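Filed under: Digital Assets and Payments / Course handouts
7 min read

Unit 4: How stablecoins hold their peg
Notes prepared by Onyekachi Mohammed. Revised 1 February 2026.

4.1 Scope

A stablecoin is a token whose issuer, or whose code, aims to keep its market price equal to a reference asset, usually one unit of a national currency. This unit covers reserve-backed and over-collateralised designs. Algorithmic designs are left to Unit 5. Terms set in Unit 2 (wallet, custody, settlement finality) are used without further definition.

4.2 Reserve-backed tokens

The issuer takes in currency and creates tokens of the same face value. When tokens are returned, the issuer pays out currency and destroys them. Creation is called minting and destruction is called burning. Most issuers deal only with approved customers, often trading firms. Other holders buy and sell on exchanges at whatever price is offered.

The peg is kept by arbitrage. Take Javel, a token with a face value of 1.00, trading at 0.98. An approved customer buys on the exchange and redeems with the issuer at 1.00, less the fee. The buying pushes the price up. If Javel trades at 1.02, the customer mints at 1.00 and sells, and the price falls. The trade pays only while the gap is wider than the total cost of fees, transfer and delay. Inside that band the price may drift.

4.3 What sits in the reserve

Reserves are commonly held as bank deposits, short-dated government bills and repurchase agreements. Some issuers have also held commercial paper or loans. Two questions matter for each item: how quickly it can be sold, and how much is lost if it is sold in a hurry.

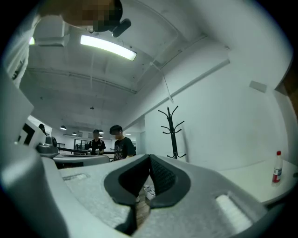 A reserve can equal the tokens in issue on paper and still fail to meet redemptions on the day. Suppose Dramex has 803 million tokens outstanding and holds 232 million in overnight deposits, with the balance in bills. Requests up to 232 million are met at once. Anything above that requires sales, and the proceeds arrive only when those sales settle. If banks are closed, the token goes on trading while redemption stops. Discounts to face value tend to open in such periods.

Attestation and audit should be kept apart. An attestation confirms balances at a stated moment. An audit examines the accounts over a period, together with the controls behind them. Students often cite the first as though it were the second.

4.4 Over-collateralised tokens

The borrower locks a volatile asset in a contract and draws tokens worth less than the asset. In the Barasa scheme used in the seminar, the minimum ratio is 150 per cent: collateral worth 150 supports at most 100 in tokens. If the ratio falls below the minimum, the contract sells the collateral, repays the debt and adds a penalty of 12 per cent of the debt.

Weak points: the price feed, which may be late or manipulated; network congestion, which delays sales; and a fall so steep that the collateral no longer covers the debt. The last leaves a shortfall for the scheme to absorb.

4.5 Exercise

Hundov has a redemption fee of 17 basis points and no other costs. State the exchange price below which redemption at face value of 1.00 becomes profitable. Then explain in one paragraph how the answer changes if settlement takes two days and the customer must borrow to fund the purchase.

Reading for the next session: Unit 5, sections 5.1 to 5.3. Bring the worked Barasa table.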